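The Small Kitchen, Emptied

Viorica Đorđević does it every May and again whenever she moves, which has been often. Everything comes out. Every drawer, every shelf, the awkward corner behind the pipes. Then it sits on a table until she decides what goes back.

I met her at the flat on Avanwood, second floor, kettle already on. Eleven steps from the door to the sink, tiny by anyone's standards. She rents out her eye for this kind of thing now – people with small kitchens call her, she turns up with tape and a pencil and a bag of rubber bands. Her rule is old and she didn't invent it. If you can't see it you won't use it.

"Put it on something white," she says. "Then you see what you own." 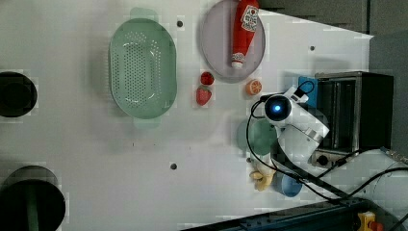
Color is where she starts, before size, before use. Most people sort by cupboard and end up with the same cupboard again. Viorica wants the pale things together first, the greens and blues and lavenders, so you notice how much of a kitchen is one mood and how much is just stuff that came home from the store. A light green colander with its two short handles, a lavender-gray plate, a light blue cup on its side. Those get along. A red ketchup bottle doesn't, and it doesn't need to, it lives in the fridge door. Strawberries, banana, half an orange – food gets its own bowl and stays out where you'll eat it.

Then the big stuff. A toaster oven is the one she argues about most. Clients want it hidden. She wants it on the counter, left of the stove if there's an outlet, with 8 inches of clear space over it and nothing stacked on top. No cookbooks. No bread. If you have to lift it to use it you'll stop using it by summer.

Colanders she hangs. An oval one takes less wall than you'd think, and one good hook is enough. Plates go flat, no more than 13 in a stack, heavy at the bottom.

Cauã Aguiar tried the whole thing in his place over the Falcão bakery and lost an entire afternoon to it. Kept two cups. Gave the rest to his sister, who didnt want them either. "I cook more now," he told me. "I don't know why. I can find the pan."

Viorica was already wiping down shelves by then, plain soap and warm water, back corners first. Let them dry with the doors open. Eat the strawberries while you wait.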